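Ticket 729: Success classifier labels episodes as complete while the object is still outside the tray
Project: Movholm
Site: Trurkville laboratory, manipulation bench
Component: Episode evaluation, wrist-view success classifier
Priority: High
Status: Resolved, monitoring
Opened: Jan 16, 2018

Summary

The automatic success classifier used in the Movholm placement study assigns the label "success" to episodes in which the object has not been placed in the tray. The fault was noticed when the Leleck group attempted to reproduce the placement results on its own copy of the recorded data and obtained a lower success rate than the one in the internal report. The classifier supplies both the reported result and the reward used in training, so the fault affects the published method as well as the figures.

Affected data

The December collection contains 1,632 episodes. Of these, 472 involve transparent or translucent containers. All errors confirmed so far fall within that group. Episodes with opaque objects were reviewed by hand and the labels agree with the reviewers.

Expected behavior

The classifier receives the last wrist view of an episode and returns "success" only if the target object rests inside the rim of the tray. If the object stands on the table, the label must be "failure" regardless of its distance from the tray.

Observed behavior

For bottles standing upright beside the tray, the classifier returns "success" with high confidence. The error repeats when the same view is submitted again, so it is not caused by random sampling at evaluation time. The arm controller, the gripper log and the time stamps show no irregularities.

Steps to reproduce

1. Load the December collection with the evaluation settings supplied with the internal report.
2. Select the container group.
3. Run the classifier on the last wrist view of each episode.
4. Compare the output with the hand labels in the review sheet.
5. Sort the disagreements by confidence, highest first.

Log

Entry 1. Evaluation team, Trurkville
The report from Leleck was confirmed. The same disagreements were obtained on the laboratory server with the same model file. A difference in software versions between the two sites has been ruled out. The placement table in the draft manuscript has been withdrawn from circulation until this ticket is closed.

Entry 2. Evaluation team, Trurkville
Camera calibration was checked against the stored reference. The offset is within the permitted range. The wrist mount was inspected and no movement was found. Calibration is not considered the cause.

Entry 3. Data team, Leleck
The crop applied before classification was examined. The wrist view is cut to a square centered on the expected position of the tray. When the arm stops short of its planned final pose, the tray lies to the left of the crop and a large part of its interior is lost. The model is then left with the right rim and whatever stands next to it. We recommend that the full view be passed to the model.

Entry 4. Evaluation team, Trurkville
The full view was tested as recommended. Errors decreased but did not disappear. The remaining errors involve bottles close to the right side of the tray. A second cause is therefore assumed.

Entry 5. Method group, Du Plessis
The training labels for the classifier were examined. They were produced by a rule and were not entered by hand. The rule assigned "success" whenever the gripper had opened and the planned release point was inside the tray. It did not test where the object was at the end of the episode. An object that slipped from the fingers or was never lifted could receive a positive label under this rule. In the container group such labels were frequent enough for the model to learn that a visible tray and an open hand are sufficient evidence of placement.

Entry 6. Evaluation team, Trurkville
The finding in Entry 5 was confirmed on the training set. The labeling rule has been replaced. A positive label now requires that the object be found inside the tray outline in the last view. If the tray outline cannot be recovered, the episode is sent to manual review and is excluded from the reward.

Entry 7. Evaluation team, Trurkville
The classifier was retrained with the corrected labels and the full view. A regression set was prepared from the hand-reviewed episodes. The retrained model agrees with the hand labels on the whole regression set except for 6 views, all of which were returned as "uncertain" and forwarded to manual review. No view in the set with an object outside the tray was labeled "success."

Cause

Two faults acted together. The labeling rule took the planned release as proof of placement, and the fixed crop removed the part of the tray that would have shown it to be empty.

Resolution

The corrected rule and the retrained model are in use at Trurkville and have been sent to Leleck. The fixed crop has been removed from the evaluation settings. All results for the container group are to be computed again before the manuscript is resubmitted. Policies trained with the earlier reward must not be compared with policies trained after the correction, and the two sets are to be kept in separate folders.

Open items

The method section must state how the training labels were obtained. Du Plessis will supply the text.

Views with the tray partly outside the image remain difficult. They are to be reported as a separate row in the results table, together with the share sent to manual review.

The hand labels were entered by one reviewer per episode. A second reading of the container group has been requested from Leleck, and the measure of agreement between readers will be attached to this ticket when it is available.

Attachment

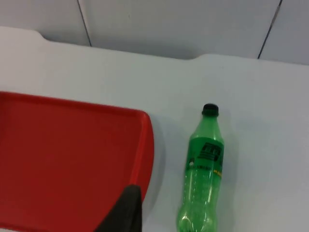 Wrist view, container group. Green bottle upright on the table, tray empty. Correct label: failure.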